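Secondhand wooden blocks: how to clean them, and what to put under them?

Posted by Ximena Echeverría in Toys, Crafts and Playrooms
21 November 2020
Viewed 1,065 times

Hello everyone! I have been reading this board for ages and this is my first time posting, so please be gentle with me if it's in the wrong place.

My sister-in-law found a big bag of wooden blocks at the rummage sale in Fevport and brought them over for my two girls. They are the long rectangular kind, a bit like the ones from a stacking tower game, in yellow, orange and plain unpainted wood. The bag has a Gruritz label on it that says 60 pieces, and for once everything is in there, I checked. The girls are thrilled. I am thrilled too, except that the blocks are grubby in that slightly tacky way that makes me wonder what they were stored next to. Juice? Old tape? A few of the plain ones also have gray smudges along the edges from little hands.

I wiped one yellow block with a very wet dishcloth as a test and a faint bit of color came off on the cloth, which made me stop right there. The next morning the block felt fuzzy on one side. So my first question is how to clean the rest of them without wrecking them.

My second question is about the floor. Our living room has honey-colored oak boards and the plain blocks just vanish on it. I stepped on two of them on Tuesday, one in the morning and then, because I apparently don't learn, one at bedtime. My younger girl likes to sort by color and she keeps leaving the plain ones behind since she doesn't notice them. We have a rug but it's brown and cream and very fluffy, and towers fall over on it before they get to the third story. What do you all use? I'm willing to buy something if it isn't a fortune. Thank you so much for reading all this.

pam_in_the_pantry

Just put them in a pillowcase and run them through the washer on cold. I did this with my son's blocks and they were fine. For the floor, any old bedsheet will do.

Floor Dekker

Hi Ximena, and welcome! Lovely find. I'm going to disagree with the washer idea a little, with apologies to Pam. It might be all right for blocks with a hard varnish on them, but yours gave up some color to a wet cloth and went fuzzy afterward, and that tells me there is very little finish on them. The fuzz is the grain lifting when the wood takes up water. You can fix your test block easily. Let it dry for a couple of days, then rub it along the grain with a piece of very fine sandpaper, lightly, and go easy over the yellow so you don't take it off the corners.

For the others, put a small squirt of mild dish soap in a bowl of lukewarm water (I use Vanags, but any plain one is fine), dip a cotton cloth in it and wring it out until you really can't get another drop. Wipe one block, all the sides, then go over it with a second cloth that has only been in clean water and wrung just as hard, and dry it with a towel right away. Do the yellow, the orange and the plain ones with separate cloths. I didn't, and I had some blushing plain blocks for my trouble! Stand them on their short ends on a cake rack overnight, away from the radiator.

If the tackiness is old tape, rub in a tiny dab of cooking oil with your finger, give it ten minutes and then do the soapy wipe. Try it on one plain block before you do them all, as oil can leave a darker patch on bare wood. The gray smudges on the edges usually come off with a white pencil eraser, and the girls can do that part themselves. Mine thought it was a treat.

Now for the floor, where I have opinions. I spent most of June trying different things under our own blocks, and what you want is something flat, firm and a color that none of the blocks are. With yellow, orange and plain wood, everything you have is on the warm side, so a warm floor is the worst one for it. Gray is wonderful. Look how well the same sort of colors show up on a gray marble pattern:
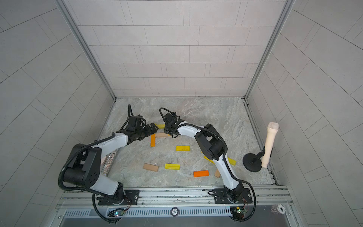
Yellow, orange and natural blocks scattered on a gray marble-patterned floor.

The natural ones stay easy to find there, and those are the ones you keep stepping on. I'd look for something with a soft pattern like that, too. A solid dark gray shows every crumb.

We ended up with an offcut of gray sheet flooring from Studness, the remnant place out past the car wash. They had a bin of end pieces by the door and let me unroll a few to look. Bring one yellow block and one plain one in your purse and lay them right on it in the shop, and don't feel silly. If you put it on top of your oak boards, slip a thin non-slip pad underneath so it doesn't skate about, and lift it now and then to sweep up the grit. A sheet of vinyl will curl at the corners for the first few days, so lay some heavy books on it.

Pam's bedsheet is a good idea for quick cleanup, by the way, because you can gather the corners and tip everything back in the bag. It does wrinkle under a tower, though, so I'd keep it for sorting games.

Ximena Echeverría

Oh, thank you both! I did the first dozen tonight with the wrung-out cloth and the color stayed put. The eraser is a hit, and we are now out of erasers. I'm going to go look at remnants next week with a block in each coat pocket. Floor, did you seal yours with anything afterward, or leave them bare?

Floor Dekker

Left them bare. They've had two years of hard use since then and they only need a wipe now and again.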